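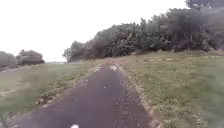
Asphalt fails from the sides first. The binder stiffens with age, water gets in under the unsupported margin, and the surface course breaks away in pieces. The left side of the path near Flilham has reached that stage: a rough strip of broken asphalt, dirt, small stones and fallen leaves between the pavement and the grass. Wim Goossens, who surfaced farm tracks for years, reckons a proper shoulder would have doubled its life. I have no figures to check that against.

Costs next. I asked for prices in July for the 305 metres up to Florkergate. Patching came to 2000 and a full overlay to 3000, both before tax. Neither price included drainage. 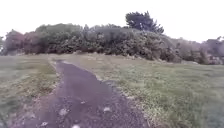

Root growth is the other mechanism, and it is slower. Grass takes hold in any crack that has collected silt, then widens it. On this path the turf has already come in over the edges in ragged bites, and the coarser parts of the surface are pitted. An overlay laid on that would need the margins cut back first - 3 passes with an edging spade, by Wim's method.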